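**Getting a four year old to sleep past 4 a.m.? (moved house, everything fell apart)**

Posted by **fosto_mama**

Hi all, long time reader, first time asking for anything. We moved to a smaller place in November, and my son, who used to sleep like a rock until 6:30, has been waking up at 4 on the dot ever since. Not crying, not scared, just UP. He walks into our room and announces that it's morning. Then he wants cereal.

Stuff we've tried so far: blackout curtains (the cheap kind, they leak at the sides), a later bedtime (made it worse, he woke up at the same time but meaner), a white noise machine, one of those clocks that turns green when it's okay to get up. He loves the clock. He comes in to tell me that it isn't green yet.

He dropped his nap last summer and bedtime is 7:30. The new room faces the street and there's a bus line, but I've sat in there at 4 with a cup of coffee and I can't hear a thing over the noise machine. My husband thinks we should wait it out. I have waited it out for months and I'm putting salt in my coffee at this point.

One other thing that might matter. Evenings have gotten kind of chaotic because we don't have a playroom anymore, so all the toys are in the living room and cleanup turns into a big fight right before bath. Could that be part of it? Do I change bedtime again? Do I just get up with him and accept my life?

---

**Edin Mladenović**

Oh boy, I lived this one with my middle kid, and I'm pretty sure I know that exact salty coffee.

First thing, go back to the bedtime he had when he was sleeping well and leave it alone for a couple of weeks. I know everybody says "try earlier" or "try later" and I did both, sometimes in the same week, and all it did was confuse the poor kid. What helped us was picking a time and being boring about it.

Second thing, the cereal! I'd stop feeding him at 4. We didn't realize it, but my daughter had gotten used to eating then and her stomach was basically an alarm clock. We moved breakfast later by ten minutes every few days and gave her a bigger snack before teeth. Plain toast with peanut butter, usually. She complained for four or five mornings and then she kind of forgot about it.

And yes, I do think the cleanup fight matters. We had the same thing after we moved into our place on Barnell (no playroom, toys everywhere, me stepping on things in my socks), and I used to be so wound up by bath time that she got wound up too. So I packed most of it in the closet and left out just a little.

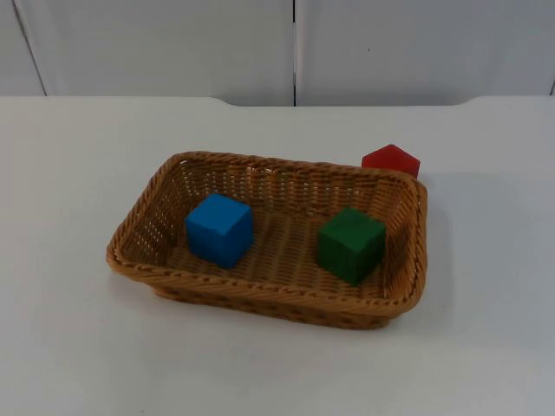 Cleanup at our house now happens before dinner, when everyone still has some patience left, and it has to be small enough that a tired kid can finish it. One shallow wicker basket, a few blocks, done. If there's a red block still sitting on the table just past the corner of the basket, like there is in my photo, I let it go or I toss it in myself later. I used to make her come back for every last piece and it was never worth it, it turned a two minute job into a twenty minute standoff. Then dinner, bath, two books, lights out, and I don't bring up toys again until the next day.

The rest of the stuff went on a swap. Every couple of weeks I trade what's out for something from the closet, and she acts like it's her birthday. My mother-in-law thinks it's stingy. She also gave us a drum, so I don't take her advice on noise.

About the curtains, I wouldn't spend money yet. I taped the sides down with painter's tape for a week as a test. If he sleeps later, great, go buy the good ones. If he doesn't, you saved yourself the cash. At 4 it's dark out for most of the year anyway, so my bet is on the cereal.
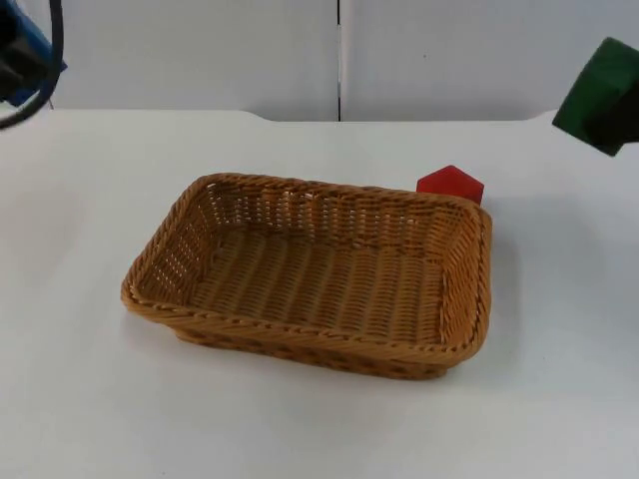

The other half of it was what we did when she showed up at our bed. My wife and I agreed on one sentence, "It's still night, I'll walk you back," and that was all she got. No lights, no chatting, no asking about dreams. The first night I walked her back so many times I thought my knees would go. It took us a little over two weeks to get to 5:15, and then another month to get to 6. Not a miracle, but I'll take it.

If you've done all that for a month and he's still up, or if he snores a lot or seems worn out all day, I'd call the pediatrician. Ours was nice about it and didn't make me feel silly for asking.

---

**gunawan_dad61**

mine did this until kindergarten and then stopped. go to bed at 9 yourself, it's the only thing that got me through

---

**fosto_mama**

Edin, thank you, I never even thought about the cereal! I've been handing it over half asleep so I could lie on the couch for ten more minutes. Starting tonight with the toast, and I'm going to try the tape on the curtains this weekend. Already told my husband the one sentence and he's practicing it in a very serious voice.

Gunawan, 9 p.m. sounds wonderful and I may do that too.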